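Notes wk 3, dish drying + storage (Household Skills, G. Zuccaro). Bring these Monday, I won't reprint.

**Before you rack anything**
- scrape, wash, rinse hot. Soap left on = streaks
- shake off over the sink, one flick, then rack
- rack goes on a flat surface, back against a wall if you can. Keep it clear of outlets
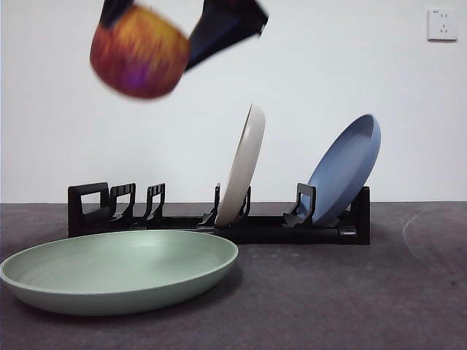
- plates first, bowls and cups after. Cups upside down, never nested
- knives flat or in a separate cup, NOT standing point up between plates

**Plates upright**
Water runs down the face and off the rim. Stacked flat it just sits in the foot ring (the raised circle underneath) and you get that musty smell. Slots: one plate each. Lean them all the same way if the rack lets you. Big plates at one end, small at the other, otherwise teh small ones hide and stay damp.

Slim racks are fine for one or two people. The Zosto and the Heltton in the cupboard are both OK, the Heltton needs its feet pushed back in every time.

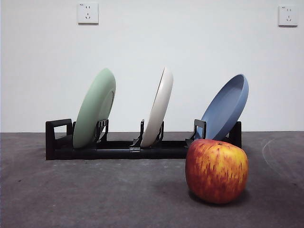

*Fig. 2. Three plates upright in a black plastic rack, one to a slot. Apple in front.*

**Food near the rack**
Fruit gets its own bowl, away from drips. Wash it seperately, dry with a clean towel.

**Putting away**
- air dry is best. Towel only if it was washed that day
- check undersides before stacking
- empty rack, wipe the rails, wipe under it

For next time: read the Tapley handout, p. 20, and do the storage sketch of your own kitchen. One page, pencil ok.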